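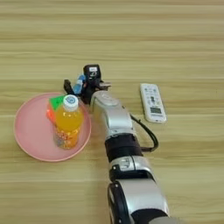
Figure 3. Head camera view from the Clondley test set. The plate holds a bottle and a puzzle cube partly hidden behind it; a remote control lies on the bare table to the right of the arm.

Helwood Lab > Working papers > Manipulation > Section 4

4.2 Placement on a partly filled plate

The placement policy takes the head camera view and the joint state as input and returns a release pose every 40 ms. Training used 571 teleoperated episodes, of which 386 contained at least one object already on the target surface. The remaining episodes began with a clear plate.

Partial hiding is the main source of error. In Figure 3 the bottle covers much of the cube, leaving its upper left portion exposed, and the gripper lies close to the bottle cap in the view. A segmentation mask drawn from this view alone underestimates the footprint of the cube. We therefore grow each mask along the viewing ray by a fixed margin before computing free area (Section 3.4). Objects off the plate, such as the remote control, are kept as obstacles for the arm but are left out of the free area term.

The baseline, Watar, scores candidate poses by distance to the plate centre. On plates with a tall object near the centre it tends to choose a pose whose approach path crosses that object. Our method adds a clearance cost for the wrist and fingers, evaluated at seven points along the approach. The weight of this cost was set on the Paul validation split and was not changed afterwards.

Cable slack was not modelled. Its effect on the final pose is treated in Section 5.

Comments

m_orrin: Is the margin the same for all object heights? Tall items would seem to need more.

Kane Whitelaw: It is the same for all. A height-dependent version is in the August revision.

tdk: Equation 6 still has the old sign on the clearance term.

Related items
Mask growth under partial hiding
The Clondley test set: collection notes
Watar: centre-seeking placement for tabletop arms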